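About Us

Our laundry, and how we came to have one

Fornham began with bed linen. Years before there was a training room or a website, Duangjai Kaewmanee was washing sheets and pillowcases for two small guesthouses on the same street as her mother's shop, carrying the clean bundles back in the evening and getting up early to start again. The guesthouses told a third one, and the third one told a dance school with a great many costumes, and by the time she took the lease on our present building there was more laundry than one person could fold in a day. We still wash for the dance school. Their recital is in December, and if you come by that month you'll find us up to our elbows in tulle.

The teaching side came along by itself. Neighbors kept stopping at the counter to ask how we got a shirt collar so clean, or why their own towels came out of the dryer like cardboard, and Duangjai (who has never in her life given a short answer to a laundry question) would put down whatever she was doing and show them. After a while it made sense to put out chairs and give it a proper time of day. That was the start of the Saengthong Course, named for her grandmother's village, and it's now as much a part of Fornham as the wash itself.

What we teach

The course is for anybody who wants to look after clothes and linen well, at home or for a living. We have had new parents, people opening their first guesthouse, students away from home who had never sorted a load, and one retired bus driver who simply liked ironing and wanted to get better at it. You don't need any experience. You do need to bring 3 things from your own laundry basket, and we'd rather you brought the difficult ones — the sweater you're afraid of, the tablecloth with the old wine on it, the jeans that lean to one side.

We start with sorting, and we stay there longer than people expect. Color is only the beginning of it. A heavy towel and a thin blouse may both be white, but they don't belong together, and zippers should be closed before they go anywhere near a knit. After sorting comes stain work at the sink, then loading, where we spend a whole morning on how full is too full. Drying has its own session, and so does folding, including the fitted sheet, which we promise to teach you and which most people get by the second try.

Our classes stay close to the machines, and we would much sooner have you standing at an open drum than looking at a chart on the wall.

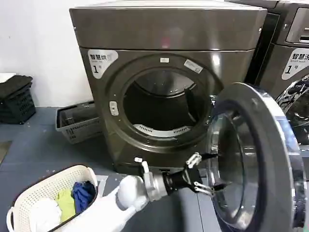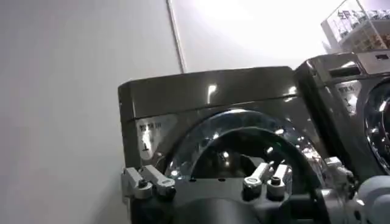
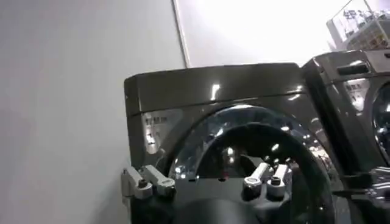 The rest of the building is given over to folding tables, shelves and the pressing corner, which we call Demau after the little iron shop that was here before us. Regular customers leave their bags at Demau in the morning and collect them after 4:00. Shirts come back on hangers unless you ask for them folded, and we keep a note of who likes what, so you should only ever have to tell us once.

We also run a small lending shelf under the name Brikero. It holds drying racks, sleeve boards, mesh bags and a couple of good steam irons, and anyone who has taken the course can borrow from it. Please bring things back clean and with their cords wound up. If you have a rack at home that you no longer use, Brikero will be very glad to have it.

Coming to see us

You're welcome to visit before you sign up for anything. Mornings are the busy time, so early afternoon is best if you want a long talk, and there is usually tea. Bring the sweater you're afraid of. Duangjai will want to turn it inside out and read the care label to you, and she'll probably ask what you've been washing it with.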